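[stodance-list] Re: blocks, paper, baskets

Date: 23 February 2006

Hi all, quick one, I have to be out the door shortly.

Hermine Sutter wrote:

> Finally got my own set of blocks, the orange and the blue. Three questions
> before I start laying out the numbers for the kids' table.
>
> First, do you all keep to alternating colors right through, or does it matter?
> My seven looks fine until I get to the corner and then I can't decide
> whether the first block going down belongs to the top bar or the leg.
>
> Second, what are you using on the walls? I have bare board on
> three sides and it's ugly. Somebody (was it Pridness?) talked about a big
> flower print back in October and I can't find the message.
>
> Third, baskets. Mine all sit on the floor and I kick them. If you hang
> yours, how high and what kind?
>
> Thanks, and sorry if this was all covered before I joined.
>
> Hermine

Not covered, or not in one place anyway. In order.

Alternating: yes, I do. Orange first on the left, then blue, then orange starts the leg. So the corner block belongs to the leg. Simple as that, once you pick it don't change half way. I let the leg lean a bit, a dead straight down stroke reads like an upside down L with something wrong with it. End to end, leave a sliver of floor between or push them up tight, either reads fine from standing height. Mine have specks and scuffs all over by now and I don't bother touching them up. Some people on here sand theirs every winter. Not me.

Walls: the paper is the big tropical one, dark brown behind, five-petal flowers and the bright green leaves. Sanna pattern, number 3747 on the roll label if you want to ask for it. I did back and both sides. It is LOUD. My sister hates it. But the blocks are plain flat color down on a pale floor so they don't get lost, and it hides pencil marks on the wall wonderfully.

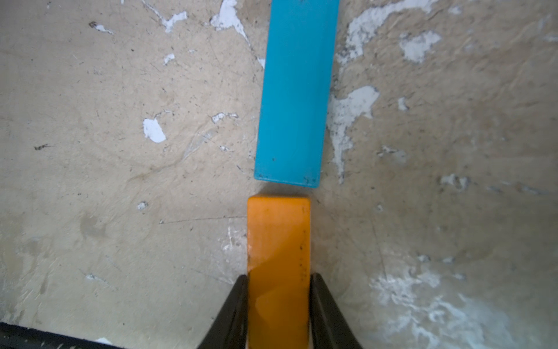
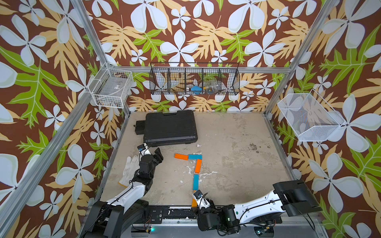
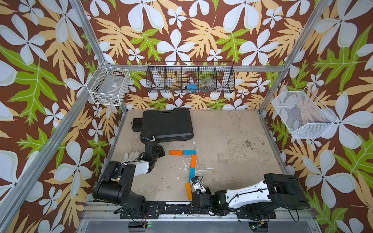

flower paper is in the last two

Hanging it: I bought 2 rolls and should have bought one more. The repeat is long and you lose a lot matching flowers at the corners. Start in the middle of the back wall and work out both ways, dont start in a corner like I did. The left wall was the worst. Paste the wall, let the paper sit a minute, smooth from the center. If a seam lifts, a dab of white glue and a damp rag.

Baskets: hang them, definitely. The long black one came from Finditell, wire, five compartments, and it goes on the back wall where you can reach every section. One white wire one on the left, and a mesh one on the right that tips outward so things drop in. I put mine 17 inches off the floor measured to the bottom wire, high enough that a case slides in below and you don't catch your foot. Use proper screws with washers. Hooks alone will tear the paper the first time somebody leans on a basket, ask me how I know.

Don't overfill the long one. I try to keep one kind of thing per compartment and it never lasts a week. At the moment it's odds and ends plus a bottle.

Oh and the floor. You didn't ask but somebody will. It's that pale concrete look and it shows everything, dark spots especially. I've tried dish soap, baking soda, the orange stuff in the spray can. Some came up. The dark ones over on the right did not and I've stopped trying. If anyone has a trick that doesn't leave a white bloom behind please post it, I'd rather not paint.

Hermine, if you only have enough blocks for a short leg, do the one first, then the four, and leave the seven for when you have the rest of the set. You want almost 6 for a decent seven, by which I mean five works but the leg comes out stubby. With the extra one you can run it down further and the kids stop calling it a hook.

Anybody driving past Finditell before the end of the month, they had more of the black wire ones on the bottom shelf at the back, no price on them, ask at the counter. I could use another for the garage.

Gotta run. Will answer the thing about paste brands tonight if I get to it.

--
stodance-list: to leave the list, send a blank message with the word leave in the subject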